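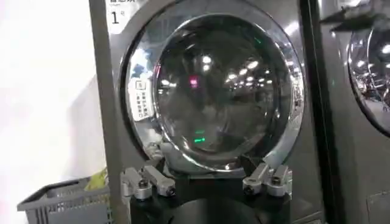 Wool season is back at Lunlow, and the mending table could not be busier!

If you walked past the shop window on 2nd November you'll have seen the pile: 139 sweaters, cardigans and odd socks, all brought in on the first day of the winter repair drop-off. Last year the whole first week didn't come close to that. People drove over from Eltberg with trash bags full of the stuff (one family had saved up since spring), and we ran out of paper tags before lunch and had to cut up old seed envelopes.

Lucienne Tanguy is running the table again, and we're so glad to have her. She learned to darn on fishing sweaters and she can match a faded navy by eye from across the room. Her big push this year is visible mending, so if you've been hiding a moth hole under a scarf, bring it in and pick a loud color. The mustard yarn is wonderful on gray. We've also got 16 new shades from the Gautier mill, including a rusty orange that half the table has already claimed for themselves.

A few things to know before you come by. Please wash wool first, on a cool wool cycle, with the item turned inside out and not much else in the drum. Skip the fabric softener, as it leaves a coating that makes the new yarn slide around. Dry it flat on a towel. If you suspect moths, seal the sweater in a bag and freeze it for two weeks, then let it come back to room temperature before you open the bag. Buttons that have come off should go in an envelope pinned to the collar, not in the pocket, where we will absolutely miss them.

Small holes are usually ready in a week. Elbows and cuffs take longer, and anything with a pattern goes to the Setau group, who meet upstairs and love a challenge. Their Fair Isle yoke from last winter is still hanging by the stairs, and I defy you to find the repair.

Beginners' darning runs through to December, with 18 places at each session and needles to borrow. Bring a sock you don't mind practicing on, plus something round to stretch it over. A lemon works great, and so does an old light bulb if you're gentle. Sign up at the counter or reply to this newsletter and we'll put your name down.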